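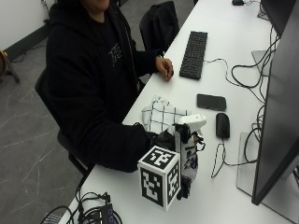
Home | Minutes | Garden Plots | Newsletter | Contact

Zusby Street Community Garden - Minutes, July meeting

Okay, I'm typing these up the same evening so I don't forget who was mad about the hose. We started at 6 pm and I took notes the whole way through, except for the part where I went to get more lemonade.

Last month's minutes were approved with one fix. I had written that the compost bins were moving to the north fence, and it's the east fence. Sorry! Please don't move anything north.

Water. The big topic, as always. The rain tank from Canpolat is in and holds 168 gallons, but the spigot is so low you can't get a watering can under it. We went back and forth on cinder blocks versus a short hose. Blocks won, although two people think the tank will wobble once it's full (I'm one of them and would like that noted). The blocks go in before the next meeting, while the tank is still low enough to lift.

The long hose keeps getting left across the main path with the nozzle on. We agreed it gets coiled on the hook every time, no matter how hot it is or how late you are.

Money. We have $200 left for the season after paying for the tank. Likham Nursery offered us a deal on fall mulch, delivered, but it would eat up most of that. There was a lot of talk about whether the free wood chips from the city are good enough. Some folks got thistles from them last year, and the rest of us got thistles from those folks. No vote yet - I'm going to call Likham and ask if they'll do a half load.

Plots. We have 5 plots sitting empty and a waiting list, which makes no sense. If a plot hasn't been weeded by the end of the month, it goes to the next name. Passed easily, with some grumbling near the back.

Tomatoes. The Zaltholm seedlings are doing great for everybody but me. Mine are yellow at the bottom. I got three different answers about why, so I'm watering less and hoping.

Shed lock. The combination is changing. Ask me in person and please don't email it to the whole list again.

We wrapped up around the picnic table with zucchini bread. Next meeting is in August, same time, bring a chair.

Comments

Plot 12: The hose was me once. ONCE.

beanlady: Yellow leaves at the bottom are pretty normal this time of year, just pinch them off.

newish gardener: Can we get the zucchini bread recipe?

Contact the garden | Copyright Zusby Street Community Garden | Back to top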